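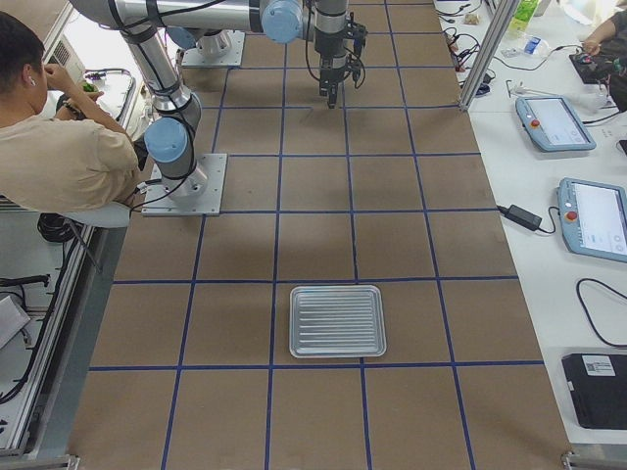 Sampling start poses for a tabletop policy evaluation: grid cells or uniform random?

We are trying to reproduce the position-generalization result from the Navis report, where success on a single-object pick falls off sharply once the object leaves the region covered by the demonstrations. Our table is brown and divided with dark blue tape into rows of roughly square cells. For each trial a cell is drawn from a list, the object is placed in it, and the policy runs from a fixed home pose. The object is a ribbed metal tray with a raised rim, alone on the surface, and the tray reflects the overhead light. The report used uniform random positions over the whole reachable area and did not publish the list. We have 163 trials with the cell method and the falloff is much weaker than theirs. Two things I would like to settle before running more:

Is a cell draw comparable to a uniform draw, or does it change the quantity being measured?

Could the tape itself be helping the policy? The lines are in view for the demonstrations as well as the evaluation.

The policy is a plain image-conditioned one trained on the Ollthorpe teleoperation set plus our own demonstrations. Two arms are mounted, but only one is commanded in this test.

Posted 6/28/25 by taped_grid

Wullon_bench

Cell draw and uniform draw estimate the same average only if the cells have equal area, every cell has the same probability, and the object is placed at random within the cell. The third condition is the one that usually fails. An operator told to put a tray in a cell will center it and line its long side up with the tape. You then have a small set of near-identical poses, repeated, and almost no variation in yaw. If the demonstrations were placed the same way, the evaluation is much closer to the training distribution than the cell count suggests. That alone could flatten the falloff.

What we do:

Draw the cell, then draw an x offset, a y offset and a yaw angle from the same seeded generator. Write all of them to the trial file before the object is touched.

Discard draws where the object would cross the edge of the reachable area, and log the discards. Do not nudge the object inward by hand.

Report success per cell with the number of trials in each, and a separate figure for cells that had no demonstrations. The pooled number hides the effect you are looking for.

Treat repeated trials in one cell as correlated when you compute the interval. A bootstrap over cells is enough. With 163 trials the interval will be wider than the binomial one, possibly wide enough to include the Navis result. Check that before explaining a difference that may not be there.

On the tape: yes, it can help. Fixed high-contrast lines give the image encoder a position reference that a bare table does not. We saw this on an older setup when the lines were covered with matching paper and nothing else was changed. Grasp error along the approach direction went up and most of the new failures were on the outer cells. I would not quote a size for it because the camera was also old and slightly loose.

The clean test is a two-by-two: tape or no tape in the demonstrations, tape or no tape in the evaluation. If you can only afford one arm of it, cover the tape at evaluation and keep the same trial list, so the comparison is paired.

mlk_ctrl

Just use random positions. We had a grid and took it off.

Taipe_user

Agree with the first reply on offsets. One addition on the object. A shiny tray changes appearance with position more than a matte one does, so some of what you call position generalization may be appearance generalization. The highlight moves as the tray moves relative to the lamp, and the shadow of an arm can fall on one region of the table and not another.

A cheap control is to run the same list with a matte object of similar footprint and rim height. If the per-cell pattern stays, it is position. If it flattens, look at the lighting first. We ran this with 7 repeats per cell and the far row recovered most of its loss with the matte part - the near row did not move at all.

Also check whether the idle arm is parked in the same place for every trial. Ours was left wherever the previous test ended, and it was in the camera view. The policy had picked up on it. Parking both arms at a logged joint pose before each episode removed one source of drift between sessions.

I do not know what object the Navis people used. If theirs was matte and yours is metal, the two curves are not directly comparable whatever the sampling.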